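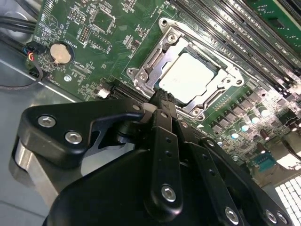 What does it cost a small company to leave the cloud?

More than the brochure for leaving says, and less than the brochure for staying says. In the case of Rustham, a maker of garden furniture with 57 employees and a warehouse full of teak, the bill came to one year of work, two arguments with a landlord and a finance director who now reads invoices with a ruler.

The company had gone up into the cloud in the usual way, which is to say by accident. Somebody in marketing needed a place to put the catalogue. Somebody in the warehouse wanted stock levels on a phone. Then the old server under the stairs began making a noise like a moped, and within a month everything from payroll to the Christmas rota was living in a data centre in another country, on machines rented by the hour.

"By the hour sounds cheap," says Wouter Mertens, who runs what Rustham calls its systems department and what anyone else would call Wouter. "A taxi is also cheap by the minute. You don't want to live in one."

Mertens is a tall, patient man who arrived from Ghent to work for a competitor and was poached with the promise of a budget. The budget, he discovered, had already been spent. Each spring the cloud bill came in a little fatter, and each spring he was asked to explain it. He couldn't, at least in a way that satisfied a board of people who understand hardwood. The invoice that finally broke their patience had 554 line items. Among them were charges for moving data out, charges for moving data sideways, and a charge for a test database that a summer intern had started and that had been running ever since, faithfully storing the word "banana".

So in March they decided to come home.

The exit lounge

There is now a modest industry devoted to helping firms come back from the place an earlier modest industry helped them go to. Quite often it is the same people with a new slide at the front. The fashionable word is repatriation, which makes it sound as if the payroll had been held at an embassy.

Rustham interviewed three consultancies. The first proposed a discovery phase, to be followed by a second discovery phase. The next was called Flaslow, and sent a pleasant young man who drew a circle on the whiteboard, wrote "hybrid" in it and looked round the room as if waiting for applause. The last, Kjærgaard, asked to see the bills.

That got them the job. Their first piece of advice, delivered before any contract was signed, was to go nowhere yet. Half of what Rustham was paying for could simply be switched off. The banana database went first. After it went a set of servers sized for the spring sale and left at that size all winter, like a marquee nobody had bothered to take down after the wedding.

Tidying up took 40 per cent off the monthly bill, and at that point a sensible company might have declared victory and gone to lunch. The board considered this. It then noticed that the remaining sum, multiplied by the years for which one generally hopes to stay in business, would still buy a lot of hardware.

What stays up

The plan they settled on is dull, and Mertens is proud of that. Stock control, payroll, the accounts and the enormous folder of product drawings would move to rented space at Mutolside, a small hosting centre on a business park between a carpet wholesaler and a trampoline hall. Rustham would own the machines and lease the room, the power and the cooling.

Email stayed where it was. Mertens has run a mail server before and speaks of it the way other men speak of national service. The web shop stayed in the cloud too, on the grounds that half of Britain decides to buy a bench on the first warm afternoon of the year, and capacity you can hire for a fortnight is exactly what the cloud is good at. Offsite backups also stayed, though with a different provider, and in a format somebody at Rustham knows how to open.

This last point had taken some learning. Early in the project Mertens asked for a trial restore of the payroll system, purely as a formality. The backups turned out to be complete, encrypted and dated correctly. The key to read them was stored on the payroll system.

"We were very secure," he says.

The move

The stock system was the hardest to shift, having been built over several years out of whatever the cloud provider was offering at the time. It leaned on a queueing service, a scheduling service and something that resized pictures of parasols. None of these exists in a rack on a business park unless you put it there. Kjærgaard's engineers replaced the first two with open source software and, after a long look at the third, asked whether the warehouse really needed the parasols in six sizes. It needed them in one.

Then there was the data itself. Getting it in had been free, and indeed encouraged. Getting it out was charged by the gigabyte, and although the provider has a form for customers who are leaving and would like the fee waived, the form wants a reason. Mertens wrote "furniture". It was approved.

The switch was made at four in the morning. By half past seven the warehouse could print labels. By nine it had been found that it could only print labels for Wales, and there followed a difficult hour in which Wales was extremely well supplied with loungers. The old system was kept running alongside the new one for a further 3 months, which annoyed the finance director and let everybody else sleep.

The landlord at Mutolside was annoyed as well. Rustham had underestimated its power needs in the first draft of the lease and overestimated them in the second, and both corrections were argued over at length, by letter.

Was it worth it?

Rustham expects the hardware to have paid for itself before the warranty runs out, provided one doesn't count Mertens's evenings, and nobody has. He now has a part-time colleague, a spare disk in his desk drawer and an arrangement with the trampoline hall about parking. He carries the pager every other week. When something fails he has to drive to it, whereas before he could sit at home and refresh a status page on which everything was green.

He would not recommend the journey to everyone. A firm with wildly changing workloads ought to stay put, he thinks, and so should one with no Wouter. A friend of his at a software start-up asked for advice and was told to go home and delete things for a month before making any decisions.

The board, for its part, is delighted, and has asked him to prepare a paper for the spring on artificial intelligence. He has been given a deadline. The budget is to follow.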